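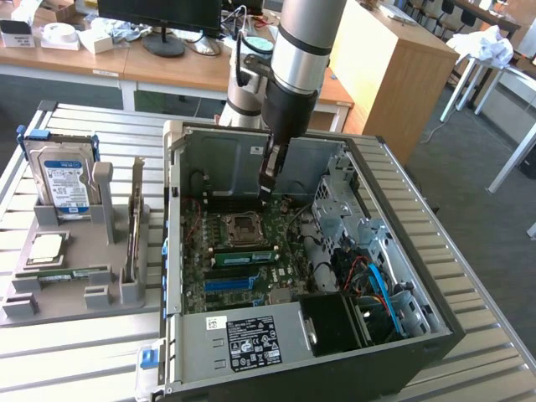 Llorente wrote back after the first release that the short fingers should be dropped from the comparison altogether, as they had never been meant for work inside a chassis, and asked for the long ones to be scored on their own. Both sets are kept in this release. The scores are now in separate files, so either can be ignored.

drindholm-fingers

Finger and controller comparison for desktop PC assembly and disassembly. Release of 2 January 2018.

Contents

1240 attempts on desktop tower parts, split over two finger sets and two controllers. Each attempt has joint positions, gripper opening, wrist force and one fixed-camera video. Attempts stopped by the operator are included and marked "stopped" in the result column.

Finger sets

Nustora N: narrow, long, flat pads. Reaches the memory slots with the drive cage in place.
Graditz S: short, wide, rubber pads. Holds drives and cards well. Touches neighboring parts when used near the CPU socket.

Both mount on the same gripper body. Changing the set requires a new tool offset; the offsets are in config/tool. Loading the wrong one puts the fingertips 11 mm too low with the short set, and the force limit will trip on first contact.

Controllers

position: stiff tracking, stops at 20 N.
compliant: gives way along the tool axis, same stop limit.

Tasks

ram_out, ram_in: memory module, latches opened by hand before the attempt.
card_out: expansion card, screw already removed.
cpu_place: processor from holder to open socket. The lever is not operated.
drive_move: 3.5-inch drive from cage to holder. Cables unplugged first.

The case lies on its side for all tasks. Parts are picked from or returned to the printed holder next to it. The drawing for the holder is in cad/. Check the slot widths after printing, and sand the card slot if it binds.

Files

attempts.csv: one row per attempt
scores_narrow.csv, scores_short.csv: results by task and controller
traces/: force and position, sampled at 400 Hz
video/: one file per attempt, named by attempt number
config/: tool offsets, force limits, camera calibration

Scoring

An attempt counts as a success if the part ends fully seated or fully in its holder slot and no stop was triggered. A module seated on one side only is a failure. Damage to a part is recorded in its own column and does not change the score.

Known problems

The fixed camera loses sight of the fingertips when the arm is deep in the case. Use the traces for contact timing.
Video and traces are aligned by hand for the ram_in attempts recorded in June. Expect small errors.
cpu_place has no attempts with the short set under position control.
Wrist force is not corrected for cable drag on the upper arm.

Use

Free for research and teaching. Please name the Drindholm bench and the release date when reporting results. Corrections to attempts.csv are welcome as a patch against the current file.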